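Newsletter, 9/18/23

The Floor Is Down at Nomau!

Well, we did it. The big room at Nomau has a proper floor for the first time since we took the lease, and I have been walking around on it in my socks like a kid on snow. If you were with us in January you will remember the old floor (or you will remember the sound of it, every chair leg screeching across that bare slab while somebody was trying to make a phone call). All of that is gone. We have carpet tile, charcoal gray, wall to wall, and I am going to tell you far more about it than you asked for.

First, the thank-yous. Shanti Rawat did the layout and talked me out of at least two bad ideas. Jummai Eze ran the cutting table, which meant every piece that had to go around a pipe or into the odd corner by the stairs passed through her hands. A dozen more of you turned up with knee pads and your own knives, and the snack table was better than some weddings I've been to. Thank you, all of you.

Now the tile. We looked at three kinds. Obi was lovely underfoot but only came in a sandy color that would have shown every coffee drip by lunchtime. Flusley was cheap and tough and felt like standing on a doormat. We ended up with Falasik, in the charcoal, and I could not be happier. We ordered 316 tiles. The room took 269 of them whole, the rest went to cuts and spares, and the spares are in the back closet on the bottom shelf. Please leave them there! When a tile gets ruined (and one will, we are a room full of people with soup) we just lift that one out and press a new one in. I did a practice swap by the door and it was quicker than making toast.

The part I most want to talk about is the direction thing. Carpet tiles have a grain, and there is usually an arrow on the back to show you which way it runs. You can lay every tile with the arrow pointing the same way and get something close to one big sheet, or you can give every other tile a quarter turn. I was all for the big smooth sheet. Shanti laid out a dozen loose tiles in the middle of the slab, half my way and half hers, and made us all go and stand at the windows and look, and then go and stand at the door and look again. Her way won by a mile. It had some life to it. From the door the turned tiles looked darker, and from the windows they looked lighter, and the whole patch seemed to change as you walked past.
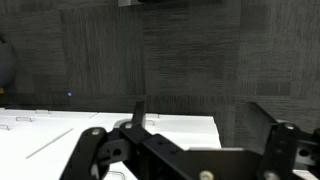

Shanti's other argument was that quarter turn is kinder to beginners, and she was right about that too. When all the grain runs one way, your eye goes straight to any joint that's a hair off. With the turned layout you expect to see the squares, so a joint is simply part of the pattern. Look at the floor next to the white tabletop and you'll see what I mean: the streaks go one way on one tile and sideways on its neighbor, the grays shift from a bit darker to a bit lighter, and the seams show up as a soft change in tone. I love that. I also love how it sits with the white. I had been nervous that charcoal would make the room gloomy, and with a bright tabletop over it you get a good crisp contrast and the room feels more awake than it did before.

A few notes for anyone thinking of doing this at home, and I know from the emails that there are several of you.

Sweep, then sweep again, then vacuum. We thought the slab was clean and it wasn't, and a piece of grit under a tile feels like a pebble in your shoe forever. Let the boxes sit open in the room overnight before you start. Find the middle of the room and snap two chalk lines that cross there, and check the corner where they cross with a big square, or the old three-four-five trick with a tape measure if you don't own one. Work outward from the cross in steps, like building a pyramid lying on its side. Don't start at a wall. Our north wall looks perfectly straight and wanders by more than an inch from one end to the other, and if we had trusted it we'd have had a floor that looked drunk by the time it reached the stairs.

Butt the tiles up snug without jamming them. Shanti's rule is that you should be able to slide one in with your palms, and if you need your knee then something is wrong three tiles back. Brush the pile out of the joint with your fingers before you press down, so you don't trap a line of fuzz in there. Cut from the back, with a fresh blade and a metal ruler, and score it twice before you go for the full cut. Jummai went through blades at a shocking rate and says that's the whole secret. Change the blade when it starts to drag, even if it looks fine. For pipes, make a paper pattern first. We skipped that for the first radiator and there is now a tile in the spare pile with a hole in it the shape of Ohio.

We used the sticky connectors at the corners and kept glue out of it entirely, apart from a strip of double-sided tape at the doorway where the carts come through. So far nothing has shifted. I'll report back after the chairs have had a few months at it.

On to the cost, as several of you asked. Tile, connectors, tape, blades and the threshold strip came out of the flooring fund, and we finished with $119 left over. I'd like to put that toward felt pads and a decent doormat, and Jummai would like to put it toward a second vacuum, and we would both be glad to hear from you before the next members' meeting. The room is 900 square feet if you want to work out what yours might need, though please remember that part of ours is the kitchen corner, which kept its old vinyl and didn't get any carpet.

Looking after it is easy. Vacuum when you're the last one out, going across the room one way and then back the other, so both directions of grain get a proper pass. Blot spills, please don't scrub! Cold water and a white cloth will deal with nearly everything, and the cloths are under the kitchen sink in the blue tub. If something worse happens, put a chair over it and tell me, and I'll come and swap the tile. Lift the tables when you move them. I know they're heavy, and I know dragging is so tempting now that it doesn't make a noise, but two people and a quick lift will keep those corners flat for years.

And the noise! I keep coming back to it. Last week we had a full room, with every table in use and two separate arguments about lunch going on, and I could hear the person across from me without leaning in. The craft group have already asked if they can sit on the floor for their next session. Of course they can. Bring a cushion.

Next up is the hallway, which is short and narrow and has four doors opening off it, so it will be mostly cuts. Jummai has said yes to the cutting table again. If you'd like to help, even for an hour, reply to this email and tell me whether you have knee pads. We have five pairs to lend, and one of them is very small.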